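Products > Simulation > Demonstration Collection > Jeltside Cabinet Cell

Jeltside Cabinet Cell
Part of the Durkance demonstration collection suite

Jeltside is a ready-made simulated workcell for recording teleoperated demonstrations at an upright cabinet. It provides one arm with a two-fingered gripper on a fixed pedestal, a table, a tall cabinet with an open side, and a plain room with a door. The operator drives the gripper from any supported input device, and each run is saved as a separate episode.

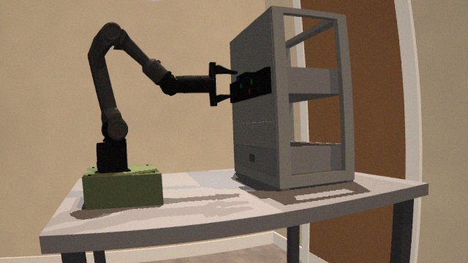 Episodes hold joint positions, gripper opening, operator commands and rendered views on a shared clock. A run can be marked kept, discarded or held for review when recording stops. Discarded runs stay on disk until the project is exported, so a mistaken discard can be reversed.

The base license includes 61 task definitions and 2 operator seats. Start poses, lighting and cabinet placement can be varied between episodes or locked for a whole session. Locking is recommended for the first set from a new operator – the runs are easier to compare at review.

Approach and contact are logged as separate phases. The phase boundary is set by the first contact reported by the physics engine and can be moved by hand in the Testa review tool. Moved boundaries are stored next to the original value.

Export formats are flat files or a single archive per task. Rendered views can be left out of the export and regenerated later from the stored states, which reduces transfer size for teams working across sites. 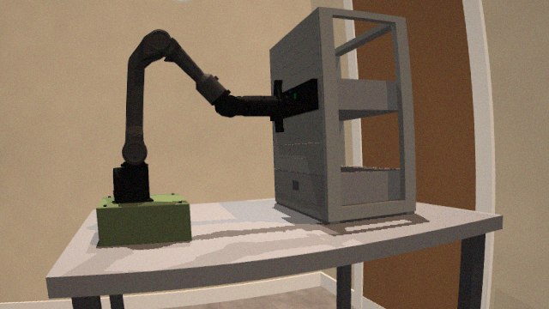
Valdir Figueiredo writes that his group kept too few of its failed approaches in the first set, and that the trained policy had no way to recover when the gripper came in at a poor angle. The second set retained every run that missed and was then corrected by the operator, with the correction tagged as its own phase.

Correction tagging is available from release 7 and is off by default. Sets recorded in earlier releases can be opened but need to be tagged by hand.

Order code: 2108
Delivery: download, license key by email

Related items
Token input bridge
Testa review tool
Durkance export module
Additional operator seat

Contact | Copyright Durkance | Back to top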